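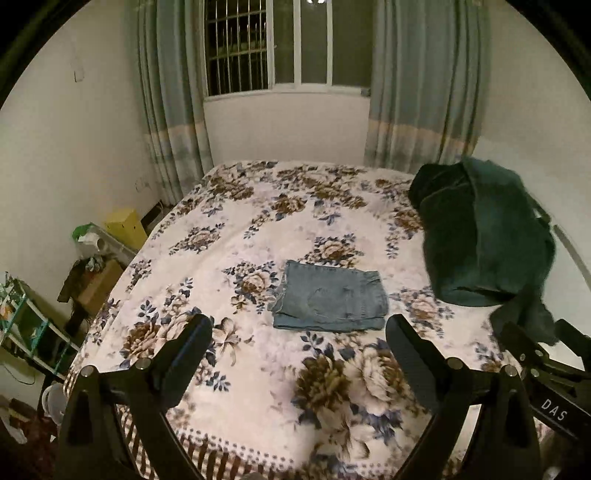

Folding and storing clothes: which tips are worth your time?

I have read more advice about folding clothes than any grown adult should. Most of it comes from people selling boxes. I've been through the usual tips at home in Pustham over a fair few laundry days, and the results were mixed. What follows is what I kept, what I dropped, and what I still have my doubts about.

Fold on the bed, after you've made it

This one I was ready to sneer at and now do every week. A made bed is the biggest flat surface in most homes, it's the right height if you have a decent mattress, and a pile of clean clothes sitting on it has to be dealt with before you can go to sleep. Tables are too hard on the elbows and always have somebody's mail on them. The floor is for people with younger knees.

Pull the bedspread tight first. If it's rumpled underneath, you'll fold the rumples right into your shirts and blame the dryer.

The "stand everything on its end" method

You know the one. Each T-shirt gets folded into a little packet and filed in the drawer like a record album. It does let you see what you own. It also falls over the minute you take out two shirts, and the fix you'll be offered is a set of drawer dividers. Parkance makes a spring-loaded set that I bought in August, and they popped loose every time I opened the drawer with any enthusiasm. A shoebox lid cut down to size has outlasted them.

My verdict: file the T-shirts, skip it for anything thick. Sweaters on end just slump into each other and come out with a crease across the chest.

Rolling

Rolling is supposed to save space and prevent wrinkles. I tried the same suitcase both ways, same clothes, and got the zipper closed with the same amount of swearing. Rolled cotton shirts came out with a lot of small creases in place of one or two big ones, and I wouldn't call that an improvement. Socks and pyjamas, sure. Dress shirts, no.

Shorts and jeans

Denim doesn't need much fuss, whatever the folding videos say. Lay the thing flat with the front facing up, zip closed, button done up. Smooth the pocket linings down with your hand. Fold one leg over the other, tuck in the point at the seat so you have a straight edge, then fold in half for shorts or in thirds for long jeans. Two seconds on the pockets makes more difference than any clever fold, as bunched linings are what make a stack of denim lean.
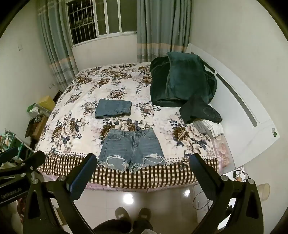

If a pair has rips that were put there on purpose, turn it inside out before it goes in the wash and keep it away from anything with hooks. Loose threads across a knee or thigh will catch on a bra clasp and the hole gets bigger than you paid for. I've seen it suggested that you paint the edges with clear nail polish. I tried that too. It went stiff and scratchy and had flaked off by the next wash. A few stitches on the wrong side, in thread that matches, does the job.

As for putting jeans in the freezer to freshen them, all I ever got was cold jeans that smelled like the day before. Hang them by an open window.

Scented sachets and cedar blocks

Cedar smells nice. I'm less convinced it does much else once it's been sitting in a closet for a year. People will tell you to sand the blocks to bring the smell back, and that does work for the smell. If you're worried about moths, wash the woollens before you put them away and store them in something that closes properly. Lavender bags I consider a gift for aunts.

Vacuum bags

Good for spare duvets and the heavy blankets you only need in January. Bad for down, if you leave it squashed for a whole season, and bad for anything with a collar. The cheap ones leak. The Flastitz ones leaked too, only more slowly. Don't overfill, wipe the zip track clean before closing, and check them after a day. If the bag has gone soft by then, it was never going to hold.

The 30-day hanger trick

Turn all your hangers backwards, turn each one around as you wear the item, and get rid of whatever's still backwards after 30 days. Thirty days! I live somewhere with winter. By that rule I'd be giving away my parka every summer and my swimsuit every fall. Give it a full year or don't bother.

Folding boards

A plastic board with hinged flaps, so all your shirts come out the same width. I expected to hate it. It's fine. A piece of stiff cardboard cut to 13 inches long is also fine and costs nothing, and you can slide it out from the back of the shirt once the sides are in. If you have kids who are supposed to be helping, the flappy one is more likely to hold their interest for a week.

Fitted sheets

I've watched the corner-into-corner demonstration from every angle and can do it perhaps one time in three. The other times I fold it into a rough square, put the flat sheet around the outside, and stuff the lot into its own pillowcase. It takes up the same shelf space and the set stays together, so you aren't hunting for the second pillowcase at bedtime.

Perihan Akbulut wrote in to say that she irons hers before folding. She's welcome to come over and do mine.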